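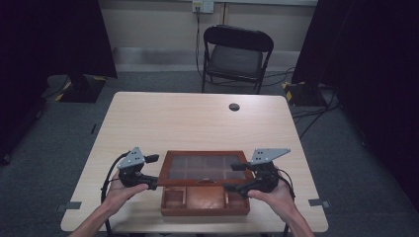 December, a little after six in the morning

Slept badly and gave up before the alarm. The heating came on at five and the pipe behind the bed knocked for a good twenty minutes, so I got up and made oatmeal and read the letter from Holst again. They have put the rent up to 645 a month starting with the new lease. It was 590. I had thought it might go up by half that.

I wrote the two numbers on the back of the envelope and looked at them while the kettle boiled. I can pay it. It means no train trips to Ilesbridge on the weekends, or fewer, and I would have to stop buying lunch at work. I have stopped buying lunch before and it lasted until the first cold week.

The other choice is the place over in Turulell. It has two rooms and a kitchen with a window, and it is cheaper, but the bus takes nearly twice as long and the last one back is early. I went to see it in the rain. The stairwell smelled of paint and the woman showing it kept turning the lights on ahead of me. I liked the kitchen. I did not like the bathroom, where the door opens against the sink and you have to go in sideways.
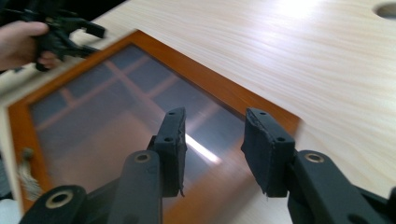
Do I want to move? Not in winter, and not for a bathroom like that one.

Noon. Called Holst on my break. I was on hold for most of it and then got a man who was polite and read the letter back to me. He said the increase applies to the whole building. I asked if they would fix the kitchen radiator as part of it, and he said I should put that in writing, so I will. I also asked about a longer lease at the old price. He said he would ask, in the voice of someone who was not going to ask.

Had soup from the cart anyway. Lentil, too salty.

The afternoon was slow. The Treleo order came in short again and I spent an hour on the phone over that too, so most of today has been hold music. Left at five, already dark. The sidewalk by the school was iced over and I walked in the road like everyone else.

Evening. Wrote the letter about the radiator. First version was too long and had a paragraph about the pipe noise that sounded like complaining, so I took it out, then put one line of it back. It does knock, and they should know. I will mail it tomorrow on the way in, if I can find a stamp. There used to be a strip of them in the drawer with the batteries.

Then I went through the closet in case I do move after all. Filled a bag with shirts I don't wear and found the blue scarf I had blamed the laundromat for. Also the good scissors. Put the winter blanket on the bed and the thin one away.

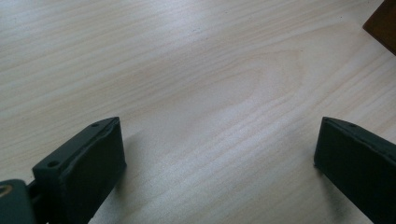 *Pale wood, curved grain.*

Ate eggs on toast standing up. I have until the end of January to sign, so there is no need to settle it tonight, but I expect I will sign. Need to get dish soap, stamps, lightbulbs for the hall. Going to bed before the pipe starts.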